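Tretville Hall Inventory: README

Version dated May 3, 2021. Maintained by Hrefna Thoroddsen. Plain text copies are welcome, and corrections are more welcome still.

12 comments
Share

What it is

A list of the fixtures and loose contents of two floors of the Tretville building, as they stood when we took over the lease from Hanetberg. It covers the main double-height room, the mezzanine, the part underneath the mezzanine that everyone calls the undercroft, and the two cupboards. It does not cover the roof, which belongs to the landlord, or the drains, which appear to belong to the sea.

The previous list was one sheet of paper headed "Contents (approx.)" and included the entry "chairs, various, good". I have tried to improve on this. There are 420 rows.

Why bother

The lease says we must hand everything back "in like order". When I asked what order that was, Hanetberg sent me the sheet of paper. So the list is partly a service to whoever moves in after us and partly self-defence.

It has also found other uses. Taltirley, who look after the lighting, now send their bulb orders against our row numbers, and the cleaning rota is built from the same file. If you change a row number, one of these will break, and I will hear about it before you do.

How the rows are laid out

Each row has these columns:

- `ref`: the row number. Never reused, even when the thing has gone to the tip.
- `area`: one of `main`, `mezz`, `under`, `cup1`, `cup2`.
- `thing`: what it is, in words a stranger would use.
- `fixed`: `y` if you need a tool to take it away, `n` if you need only nerve.
- `state`: `fine`, `worn`, `broken`, `unclear`.
- `note`: free text. Please keep your temper in this column.

The old sheet used "good" for anything with most of its legs. I have turned every "good" into `unclear` until a person has looked at it.

What counts as fixed

This caused more argument than the rest of the file put together. My rule is that anything attached to the ceiling, walls or floor is `y`, including things attached badly. Ceiling lamps, the air-conditioning units, the pipework, the railings and the signs over and beside doors are all `y`. Desks are `n`, even the one that has never been got through a doorway and must have been there when the walls went up.

Blinds are `y`. Curtains are `n`. The thing in cup2 that is halfway between the two is row 52 and has a note of its own.

Areas, and where they stop

The main room runs from the glass double doors to the edge of the mezzanine overhang. The large window the doors sit in is a single row, frames and all, after an early draft gave each pane its own and I lost the will to go on. The doors are a separate row, as doors get used and windows mostly get looked out of. The view of the trees is not listed. Fahmy asked.

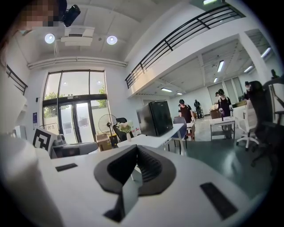 The boundary people get wrong is the one at the overhang. The white pillar is `under`, because it holds up the mezzanine and you walk into it on the way there. The black metal railing along the top is `mezz`, since it is the people upstairs who lean on it. Anything hung from the underside of the mezzanine is `under`, whoever paid for it.

Lights get one row per fitting and no row for the bulb. The round lamps in the main room and the fluorescent ones in the undercroft take different parts, so please don't merge them under "lights, ceiling", as happened in the first version. Taltirley sent us a box of entirely the wrong tubes and we still have it (cup1, state `fine`).

The frosted window panels at the back of the undercroft are marked `fixed: y`. They let in a decent amount of daylight and, from a desk, give you no idea whatever of the weather.

Values

There is no value column. The insurers wanted one, so there is a second file, `values.csv`, which lists only items worth more than 1,000 and is matched on `ref`. It is short. Hanetberg had put 2,000 against a plan chest which I have since seen with the drawers open, and I have left their figure in place with a note.

Known gaps

- The mezzanine cupboard key was not handed over. Whatever is in there is one row, `thing: contents of locked cupboard`, `state: unclear`.
- Equipment brought in by the people working in the building is left out. It moves about too much, and they know what they own.
- Extension leads are missing. I listed them twice and got two different answers.
- Plants are left out on grounds of turnover.
- Paint colours are given as "white" throughout. There are several whites. I am not going to be drawn on this.

Making a change

Send me the row number and what has altered. If something is new, leave `ref` blank and I will give it the next one. If something has gone, set the state to `broken` or write "gone" in the note, and say where it went if you know. "Lent to Fahmy" is an acceptable note. "Ask Fahmy" has been tried.

Please do not sort the file by `thing` and save it. It was done once in May, and the cleaners spent a morning looking for the sink on the mezzanine.

Licence

Use it as you like. If you are Hanetberg, please also send the key.

Shared 7 times
12 comments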